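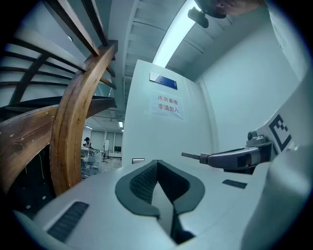 One reader of the previous release objects that a staircase and the doors beside it should never have been given separate entries, as anyone using the building meets them together. The comment has been accepted, and the present version of the Arnden Stairs and Doors collection records each landing as a single unit.

Scope

The collection covers interior stairs and the doors reached from them. It is maintained by Vinach and contains 60 entries, of which 22 concern stairs with curved handrails. Straight flights are included only where they share a landing with a curved one. Lifts, ramps and external steps are outside its scope.

Contents of an entry

Each entry holds a set of pictures, a short note on the stair and a short note on the door. The stair note gives the material of the handrail, the line it follows and any wear to the surface. The door note gives the colour, the type of handle and the wording of any sign – in the original language, without correction.
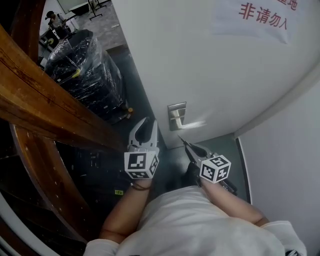
Door with lever handle and paper notice, 非请勿入 ("no entry unless invited"); curved woodwork to the left.

Signs are transcribed only where they can be read with confidence. Partly hidden characters are left out of the transcription and the entry is marked "incomplete". Translations are supplied for convenience and have no official standing.

Terms used

"Rail" means any handrail. "Post" means the upright at which rails meet or end. "Baluster" means a thin upright between rails, whatever its material. 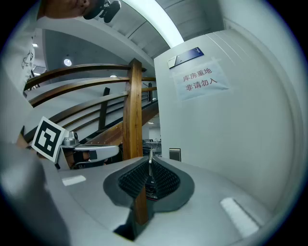 Wooden post and handrails, with thin dark metal balusters.

Known limitations

No measurements are given. Wood is described by colour and grain, and species are not named. Roughly 15 entries from the Maltadora series still lack a door note; these will be completed in a later version. Five entries from Bangash were withdrawn in March pending a check of their sign transcriptions.

Corrections

Proposed corrections should quote the entry number and the term concerned.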